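Confidence scores and other things I no longer believe

2019-05-05

Wilson Montoya has been telling me since winter that I should move our perception stack over to Ilus, and last month I ran out of excuses. So I moved it. I now have opinions.

For anyone who doesn't follow this stuff, Ilus takes wrist camera images and gives back grasp poses, each with a confidence between zero and one. The pitch is that you throw out your hand-tuned edge code, plug this in, and go home early. The docs are nice. The install took an afternoon, most of it spent finding out that it wants its own version of everything.

My test was dull on purpose. Flat panels on a flat surface, pick one up near the corner, put it down somewhere else. I logged 438 attempts and it missed 35 of them. Wilson thinks that's great. I think it depends a lot on which 35, so I went through them one at a time, and nearly all were light panels on a light surface, where the planner got handed a corner position that was off by more than the fingers could forgive. The old edge code had trouble there too. The difference is that the old code said so. It returned nothing and the arm sat still. Ilus returned 0.9-something and the arm drove in.

I wrote to Benedito Trindade, who used to work on calibration at Wevholm, and he asked whether I was filtering out frames taken while the arm was still moving. I wasn't. The example config doesn't, and I had copied the example config like everyone does. Adding a 12 frame settle before each detection cleared up part of it. It also made every cycle slower, and you won't find that on the benchmark page.

The part that bugs me most is the corner. A panel has a top face and a side face, and under soft light the side is a gray strip between two other pale things.

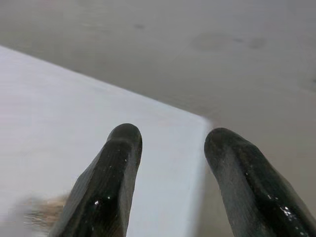 If the detector decides the edge is on the far side of that strip instead of the near side, the grasp shifts by the thickness of the board. There is no setting for this. There's a forum thread asking for one, and the last answer is "retrain."

So for now I'm running both. Ilus proposes, the old edge code checks, and if they disagree the arm waits for me. Wilson says this defeats the purpose. Maybe. I'll rerun the whole set in June with a side light and a darker mat, and if the scores start to mean something I'll write that up too.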